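Call for Participants: Travel Board Games Study, Lestum Center

The Lestum Center invites adults to take part in a study of how people play chess on small travel sets. Sessions run at the Plillton building, and each participant attends twice. No rating or club membership is required, but applicants must know how every piece moves.

Games are played on a magnetic board with black and white pieces, set out in their starting positions on a cloth-covered table.
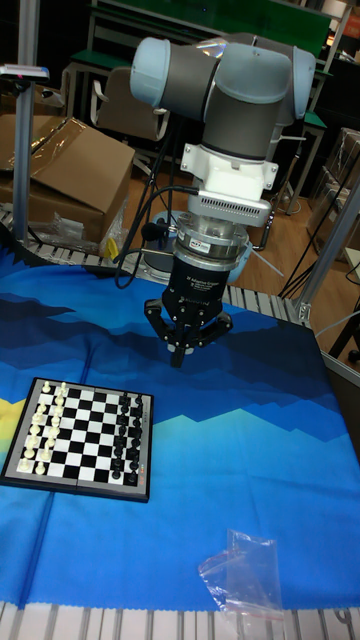 Who May Apply

Applicants must be 21 or older and able to sit for one full game. Glasses may be worn. Participants receive $5 toward parking at each visit.

How to Apply

Send your name, a daytime phone number and two preferred times to the Lestum front desk by Tue 24 August. Those who took part in July may not apply again.

Comments

wanska_reader: Is the clock set for both visits or only the second?

Pawnstorm: Sent my form in this morning. Can left-handed players ask for a certain side?

Related

Lestum Center: Front Desk Assistant, Part Time
Wanska Hall: Evening Chess for Beginners
Tsuji Reading Room: Summer Hours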